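Open day at Manzano: the workshops, the sorting corner and the kitchen table

I finally made it to the Manzano open day! I've been on their mailing list forever and every time they open the doors I'm either out of town or I read the email a week too late. This year I put 23/06/2023 on the calendar in big letters and drove over with a bag of snacks and my good walking shoes, which I needed, since the building is much longer than it looks from the road.

For anyone who hasn't heard of it, Manzano is an old packing house that got split up into rented workshops. There's a bookbinder, a couple of ceramics people, a frame maker, a bike shop at the far end, and upstairs a long hallway of small studios. They all share one loading dock, one set of bathrooms and one break room, and I'll admit right now that the break room is where I ended up spending the most time. I like seeing where people make their coffee. My sister says I go to museums for the cafeteria and she's not wrong.

Getting in

Parking was easy, in the gravel lot behind the dock. Admission was 2 dollars and you got a paper wristband and a hand-drawn map. The map had the stairs on the wrong side (I wasn't the only one walking in circles by the bike shop) but it was very pretty and I kept it.

Our group's guide was Anselmo Cordero, who binds books on the first floor and has been there since the roof leaked, as he put it. He talks fast and walks faster. He told us the building was put up to handle fruit and that at its busiest there were 60 people on the ground floor alone. You can still see where the conveyor was bolted down. I tripped on one of the bolts.

The workshops

We started with Anselmo's own shop, where he let us try the big press. It takes more arm than I expected! He had a stack of blank notebooks for sale and I bought one with a green spine. Next door, Gaëtan Langlois was gluing up picture frames, and he spent a good long time explaining corner joints to a boy of maybe ten who had a lot of opinions on the matter. Gaëtan sells his seconds on open days, so if you want a cheap frame with a little nick in it, go early. I went late, and what was left was either tiny or the size of a door.

The ceramics room was closed when we came by because a kiln was cooling, so we looked through the window and moved on upstairs. I'd have liked to see that one properly. Maybe in November, when they do the winter opening.

Upstairs is quieter. One studio does map restoration, one repairs accordions (!), and one had a sign saying Jerkodow on the door and a locked handle. I asked what it was and got three different answers from three different people, so your guess is as good as mine.

The break room

Halfway down the hall is the break room, and this is where our group got to sit down for a while. Jong-dae Bae looks after the shared supplies for the whole building, and he's the one who got everybody sorting their trash properly. His talk was short and mostly made of complaints, and I enjoyed it a lot. Bottles are his main subject. He wants them emptied and squashed a bit with the cap screwed back on, because the loose caps end up all over the floor of the dock and then in somebody's bike tire.

There was one on the table with a black cap and a red label, creased up around the shoulders and next to a white mug, so he had his example right at his elbow the whole time. 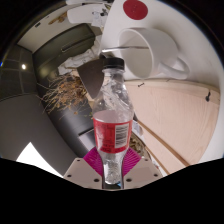 What goes in which bin

I wrote this down in my new green notebook, so it may as well be useful to somebody. These are the Manzano rules and your town will have its own.

Plastic bottles go in the tall bin by the door, caps on. Labels can stay on too, which surprised me. I've spent years of my life picking labels off with a fingernail.

Paper goes in the flat crate under the window. Greasy paper goes in the trash and please don't argue with Jong-dae about pizza boxes, a woman in our group tried and it took a while.

Mugs get washed by whoever drank out of them. There's a rack.

Food scraps go down to the garden in a lidded bucket, and Bonifacio Arrieta takes care of the compost. He was out there when we looked, up to his elbows in it and very cheerful.

The hauler is a small outfit called Brorkex, and they come by every 20 days. Jong-dae says that's too long in summer and I believe him.
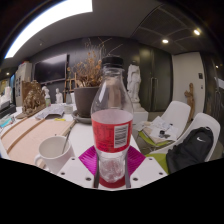

I have a shared kitchen at my own job and I've been trying to get people to clear up after themselves for years, so all of this hit home. We have signs. We have a rota. We had a very long email from our office manager with the word "crumbs" in bold. What I took from the Manzano table is that everything on it belongs to a different rule: the bottle is for one bin, the crumpled papers past the board are for another, and the mug with the spoon standing in it is a job for the sink. In my kitchen all of that would sit there together until somebody cracked and carried the lot to one trash can. I'm going to try Jong-dae's way and put the bins where people already stand. And somebody should decide about the plant in the big dark pot, too, with its leaves gone all orange-brown and withered. I'd cut the bare twigs back hard and see what it does, but I say that about every plant.

I did love the board, by the way. It's a pale pinkish wood with two curved brown strips running across it, and if anyone knows where to get one like it, please write to me. I forgot to ask, and I was kicking myself the whole drive home.

Coffee and a sit-down

After the tour they had a stand in the yard run by Kura, a two-person coffee cart. The line was long but it moved. I had an iced coffee and a square of almond cake and sat on an upturned crate next to Teodoro Casado, who fixes the accordions and had come down for some air. He played us half a waltz on one he said still had a sticky key. I couldn't hear it, but he winced every time.

Before leaving I got a raffle ticket, number 100, for one of Gaëtan's big frames. They were going to draw it at closing and call the winner. My phone hasn't rung so far.

If you go: wear flat shoes, bring cash for the notebooks, and start upstairs, where it gets hot later in the day. The stairs are on the left as you come in, whatever the map says.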